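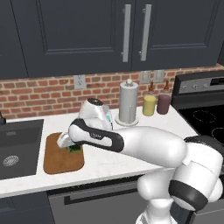
4 Der Vorbereitungsarm in der Betriebsküche: Einrichten und Übergabe ans Team

Mit dem Sendard zieht bei Ihnen ein Kollege ein, der gern die Arbeiten übernimmt, bei denen abends die Handgelenke schmerzen. Bevor er an die echte Arbeitsfläche kommt, läuft jeder Handgriff in der Simulation, und wir finden diesen Teil der Einrichtung immer noch den schönsten! Sie legen in der Übungsküche ein Stück Blattgemüse auf das Holzbrett, lassen den Greifer von oben darauf aufsetzen und sehen in Ruhe zu, wie sich der Arm dabei über die Arbeitsplatte streckt. Spüle, Herd und die Flaschen an der Rückwand gehören mit ins Modell, denn in Ihrer Küche stehen sie ja auch im Weg.

4.1 Arbeitsplatz in der Simulation anlegen

1. Starten Sie Ambrosio und wählen Sie »Neuer Platz«.
2. Geben Sie die Maße der Arbeitsplatte ein. Gemessen wird von der Vorderkante bis zur Wand, nicht bis zur Steckdosenleiste.
3. Setzen Sie Spüle und Kochfeld an ihre tatsächliche Position und sperren Sie beide als Greifbereich.
4. Legen Sie das Schneidbrett an. Bei Brettern mit gerundeten Ecken bitte die Form »gerundet« wählen, sonst sucht der Greifer an den Ecken nach einer Auflage, die es nicht gibt.
5. Speichern Sie den Platz unter dem Namen, den Ihr Team dafür benutzt. »Kalter Posten« versteht jeder, »Platz_642« nur der Techniker.

Hinweis: Rollenhalter, Flaschen und Kartons wandern im Alltag. Tragen Sie solche Gegenstände als »beweglich« ein und planen Sie den Weg des Arms mit Abstand.

4.2 Handgriffe einüben

1. Öffnen Sie den angelegten Platz und wählen Sie »Greifen, weich«.
2. Stellen Sie die Greifkraft auf Stufe 7. Für Salat und Kräuter gehen Sie von dort schrittweise nach unten.
3. Lassen Sie den Ablauf 11-mal hintereinander ohne Fehlermeldung durchlaufen.
4. Verschieben Sie das Brett um eine Handbreit und wiederholen Sie Schritt 3.
5. Übertragen Sie den Ablauf erst dann auf den Arm.

Achtung: Beim ersten Lauf am echten Gerät bleibt eine Person am Not-Halt. Die andere Seite der Arbeitsplatte ist so lange gesperrt, auch zum »nur schnell etwas holen«.

4.3 Was sich für das Team ändert

Nehmen Sie sich für diesen Abschnitt Zeit, am besten vor der ersten Schicht mit dem Arm. Das Greifen und Umsetzen am Brett fällt weg. Neu dazu kommen das Bestücken, die Sichtkontrolle der Ware und das Nachstellen der Abläufe – und gerade das Nachstellen können Köchinnen und Köche oft besser als wir, weil sie wissen, wie sich ein Bund Petersilie im Winter verhält.

In der Kantine Rultmont hat Küchenleiter Shahab Karimi die Rolle »Ablaufpflege« in den Dienstplan aufgenommen, wöchentlich wechselnd. Inzwischen stammen dort alle Kräuterabläufe aus dem eigenen Team. Wir empfehlen das sehr!

1. Legen Sie fest, wer Abläufe ändern darf, und vergeben Sie dafür eigene Zugänge.
2. Hängen Sie die Kurzanleitung (Beilage B) auf Augenhöhe neben den Platz.
3. Führen Sie das Störungsheft von Hand. Der Zarnent-Service liest es bei der Wartung im Oktober mit.

Meldung 2,284 (»Brett nicht gefunden«): siehe Abschnitt 9.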